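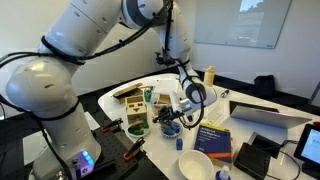

Ticket 587: Sync drops line items from purchase orders
Product: Prulier Inventory, desktop client
Opened by: Fernanda Rebelo, Fenell
Assigned to: Sang-wook So
Priority: Normal (changed from Low by requester)
Opened: 3/6/20

Fernanda Rebelo wrote:
Purchase orders with a lot of lines are losing the last few when they sync from the desktop client to the web account. The order I noticed it on has 300 lines on my screen and 296 on the web. The total at the bottom of the web copy is still the total for all 300, so whatever adds it up is not looking at the same list I am.

Before you send me the article on clearing the cache, I cleared the cache. I also signed out, signed in, and restarted the computer. The article says this "resolves most sync issues." It did not resolve this one.

The supplier on the order is Ruangrit. I mention it only because the form asks.

Sang-wook So wrote:
Hi Fernanda, thanks for the detail. Could you tell me which version of the client you are on (Help, then About), and whether the four missing lines are always the same ones? A copy of the sync log would help too. You can get it from Tools, Diagnostics, Save Log.

Fernanda Rebelo wrote:
Version says 4.2.1. The same four are missing every time, all at the bottom. Log attached.

I read through the log myself and it says "Sync completed successfully" on every attempt. I would like to know what that message checks, if anything.

Sang-wook So wrote:
Fair question. It means the server accepted the upload and closed the connection. It does not compare the number of lines on each side.

Looking at your log, the upload goes in batches, and the last batch is marked as sent but the server has no record of it. That can happen on a slow or unstable connection. Are you on wireless? If so, could you try a cable?
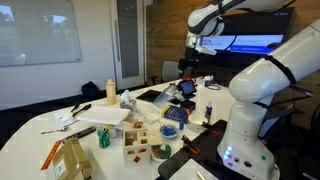

Fernanda Rebelo wrote:
I tried a cable. Same result, 296. I also tried it from my house, on a different provider, and got 296 there too. I have a hard time believing two separate connections both fail at exactly the same line.

I did one more test. I made a copy of the order and deleted ten lines from the top. The copy syncs with the same four missing from the bottom. So it isn't a size limit either, which was going to be my next guess and probably yours.

Sang-wook So wrote:
It was, yes. That test is useful. If the same four drop out no matter how long the order is, the problem is more likely in the lines themselves. Could you paste the item descriptions for those four, exactly as they appear?

Fernanda Rebelo wrote:
They are all Jakari shelf brackets in four sizes. I copied the descriptions out of the supplier's spreadsheet. They look normal to me:

Jakari bracket, small
Jakari bracket, medium
Jakari bracket, large
Jakari bracket, extra large

Sang-wook So wrote:
Thank you. I pasted these into a test account and could reproduce it. There is a hidden tab character at the end of each description, carried over from the spreadsheet. The desktop client keeps it. The server reads the tab as the start of a new column, rejects the line, and does not report the rejection back.

Workaround: open each of the four lines, click at the end of the description, press Backspace once, save, and sync again.

Fernanda Rebelo wrote:
Done. The web copy now shows 300.

I am not ready to close this. I have older orders built from the same spreadsheet, and I have no way of knowing which ones are short except by comparing them one at a time. I checked one with 587 lines and the web shows 585. That order went out months ago. Is there a report that lists rejected lines?

Sang-wook So wrote:
There is no report for that in the client today. I can run a check on our side for your account and send you the order numbers where the line count and the total disagree. I have also filed this with development as a defect, with two parts: trim tabs on entry, and show rejected lines in the sync message.

Fernanda Rebelo wrote:
Please run the check. When you say filed, does that come with a release number? I had a ticket filed last November about the print margins and the margins are the same as they were.

Sang-wook So wrote:
No release number yet. I've linked this ticket to the defect so you will get a notice when its status changes. The account check is queued and I'll post the list here.

Status: Open, waiting on support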